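Narnell Hand-Held Gripper, Parallel Linkage, Flat Pads
Sold by Vamari. Item 1289

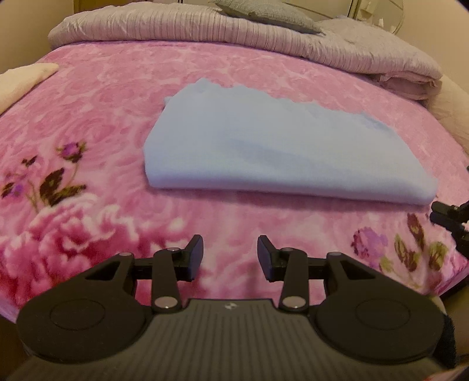
Hand-Held Grippers > Fabric and Bedding

The Narnell is a two-finger gripper tool for people collecting or testing folding tasks. The fingertips carry flat pads that face each other, and the links turn on metal pins that can be replaced without taking the housing apart. On a light blue cloth folded over a plush blanket, the open jaws go in from the near side, toward the thick fold.

We tried it against the Jolletero on the same bedding. The Jolletero closes faster. The Narnell was better at taking one layer and leaving the blanket under it alone, though long fleece still catches in the pads now and then. For hard objects we would pick the Jolletero.

Pads are rated for 4000 cycles. Ours needed changing after some 2000 on fleece.

In the box: gripper, 3 pairs of pads, hex key, Shih camera bracket. Camera not included. Use a second gripper for two-handed folds; each one is sold separately.

Page updated October 12, 2022. Soft pads ship in November.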